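# The Lost World Shelf

I was eleven when I first read a book with a hidden valley in it, and I have been a fool for them ever since. Give me a fog bank that won't lift, a river that runs the wrong way, a map with one corner torn off, and I'm yours for the weekend. Never mind the plot!

So when Yareli Aguirre wrote to tell me she was reprinting *The Daltwood Plateau*, I said yes to a review copy before I'd finished her email. Yareli runs Fekete, a two-person press that does old adventure novels in paperback, and this is title number 21. I'd heard of the book for years and had never laid hands on one. Collectors do have copies, but the last one I saw for sale was missing its final chapter, and the seller still wanted more than my car is worth.

It's wonderful, and it's also kind of a mess. A surveyor named Arnier walks into a gap in a cliff looking for a lost mule and comes out the other side 4000 feet above a jungle. That's page two. By page nine he has been chased up a tree by something with feathers and too many teeth, and he's still worried about the mule. I loved him right away.
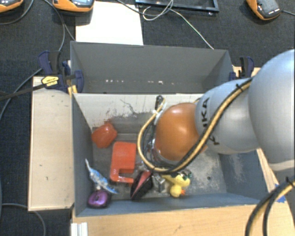

What I didn't expect was how much of the book is about supper. Arnier is always hungry. He boils roots, he ruins a pot of eggs (whose eggs, we learn later, to his regret), and there is a full chapter on smoking fish that I would not cut by a single line. The monsters keep barging in on his cooking, and after a while I was more worried for the fish than for him.

The middle drags, I'll admit. There's a long stretch in a cave city called Patix where everybody makes speeches, and I skimmed one of them standing up in my kitchen. Then the bridge goes down, the lamps go out, and you get 80 pages that go by like a sled ride. I missed my bus stop - twice in the same week.

I asked Wakana Yokoyama, who wrote the new introduction, whether she minded the speeches. She grew up on these stories in a secondhand stack from an uncle, and she defends every word. "You need to be a little bored in Patix," she told me. "Arnier is bored there. He wants to get back to the river." I went and reread the chapter after we hung up. She's half right.

Her introduction is good on the maps, too. The first printing had one on the endpapers that puts the river on the wrong side of the cliffs, and readers argued about it for years. Fekete has kept the mistake and put a corrected map at the back, so you can pick your side. I'm with the wrong map. It has a sea serpent on it.

I finished in October and have already lent my copy to my sister, who says she's stuck in the cave city. I told her to keep going until the bridge.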